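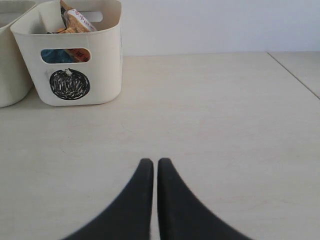 Benedikt Reinholz wrote:

> I don't see what the fuss is. The sign permit is $30, you fill out
> one page, and the town knows who put what where. Jerkport has had
> junk stapled to every utility pole for years. If you can't be
> bothered with one page maybe you don't need the yard sale that
> badly. The Ionescu amendment already took out the worst of it.

Ok quick answer, I have to leave for work.

Did you read the whole thing Benedikt? Not the summary on the town page, the ordinance. It isn't about poles. Poles were already covered, that's the old section, and the town never enforced it. The new part is YOUR OWN LAWN. Any temporary sign within 40 feet of the road. On my street that is the entire front yard plus most of the porch.

And the $30 is per sign, per event. So a yard sale with one sign at the house and one at the corner is sixty bucks. I have never made sixty bucks at a yard sale in my life. Lost cat sign, same thing, there's no exception for it. Kid selling lemonade, same thing. I asked the clerk's office on the phone and was told they would "use discretion", well great, then put the discretion in the text.

The Ionescu amendment took out the fine for a first offense. Thats all it did. Second offense is still in there and so is the part about the town picking up your sign and charging you to get it back.

Meanwhile who is exempt? Real estate signs. Section 2, go look. The Ososeck people can leave theirs up till the paint peels, and they do, there's one by the ball field that has been leaning over since before I moved here. Not a word about permits for them.

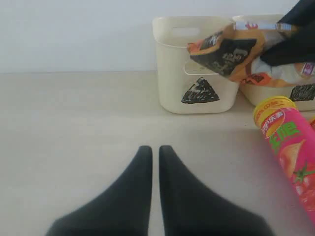

Table and white wall, March

Tastatberg tried nearly the same ordinance and dropped it after two hearings. Nothing terrible happened to Tastatberg. They have some ugly signs in the summer, people take them down or the rain does.

What I'd like from this list:

- come to the hearing, 7 pm, upstairs room, sign the sheet by the door before it starts or they wont let you speak
- if you can't come, email the clerk and say which section you mean. "I'm against it" gets filed as a general comment
- please stop forwarding the version with the made up jail time in it. There is no jail time. It makes all of us look silly and the real text is bad enough

Benedikt, no hard feelings, I'm for cleaning up the poles too. Enforce the rule we have. I'll bring a ladder and pull staples with you if you want, any evening after six.

More tonight if I get a chance to scan the marked up copy.

Getachew Alemayehu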